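**Greva suspends simulated trials after fault in stop routine**

PEMLEY, October - Greva has suspended part of its simulation program for two-armed household robots after an internal review found that a stop command was not always passed to both arms. No person was at risk, the company said, as the fault was found entirely in software and before the control package had been loaded onto any physical machine.

The problem lies in Sernow, the control software that Greva develops at its Pemley office. When a stop command is issued, Sernow is meant to halt both arms and hold the grippers in their current position. The review found that if the command arrived while one gripper was closing on an object, the other arm could go on moving for up to four seconds.

Engineers replayed 157 simulated runs recorded over the summer. The fault was present in 33 of them. In most of those runs the second arm traveled only a short distance before coming to rest, but in several it passed through space that the safety rules reserve for a person standing beside the robot.

"A stop command has one meaning, and it must apply to the whole machine," said Kavinda Siddiqui, head of safety at Greva. "We consider any continued motion after that command to be a serious failure, whether it takes place on a test floor or in a simulated room. The trials concerned will remain closed until the correction has been checked by people who did not write it."

According to a summary of the review circulated to partners, the fault was introduced when the routines for the left and right arms were separated earlier in the year. Each arm was given its own message queue. A grasp in progress was allowed to finish before the queue was read, and the stop command was placed in the same queue as ordinary motion requests. The summary states that the command should have been handled on a separate channel with priority over all other traffic.

The summary also notes that an automatic check failed to detect the error. The check compared the commanded state of the arms with the expected state, but did not measure whether either arm was still in motion. Runs with the fault were therefore marked as passed. The discrepancy came to light when an engineer reviewing joint records noticed movement after the logged stop time.

Saha, which licenses Sernow for its own research on domestic tasks, was informed within a day of the finding. Sunil Weerasinghe, who leads that work, said Saha had halted its use of the affected release and returned to the previous one.

"We were told promptly and given the full records," Weerasinghe said. "Our own tests do not show the same behavior, but we have run far fewer of them with both arms active, and we are not drawing any conclusion from that yet."

Greva said a corrected version is now under test. It moves the stop command to its own channel and adds a check on measured joint speed. The company will repeat all of the recorded runs, together with about 20 new ones in which the command is sent at different points in a grasp. Single-arm trials, which use an older routine, are not affected and will continue.

A full report is to be provided to partners once the repeat runs are complete. Greva has not set a date for resuming the two-arm trials.

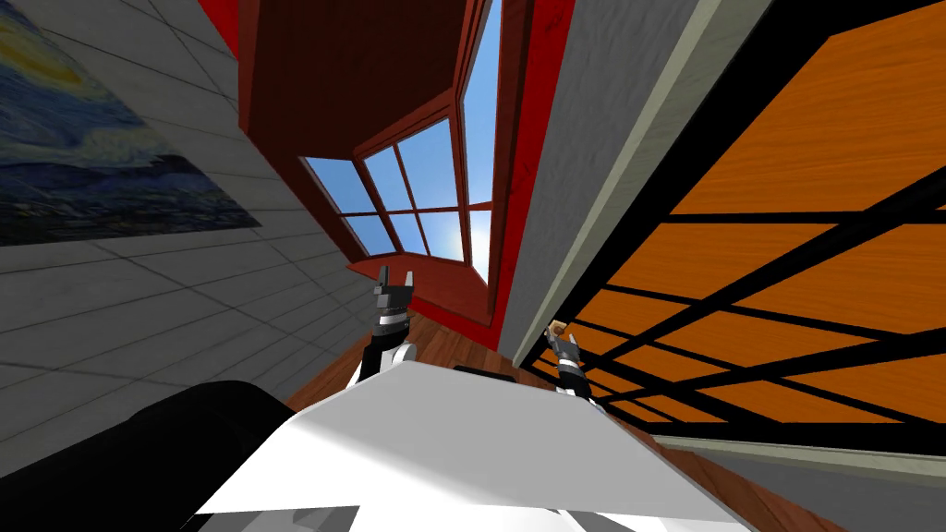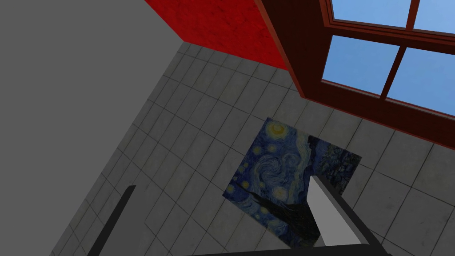

*Simulated views of robot grippers in a room with a tiled surface and a window.*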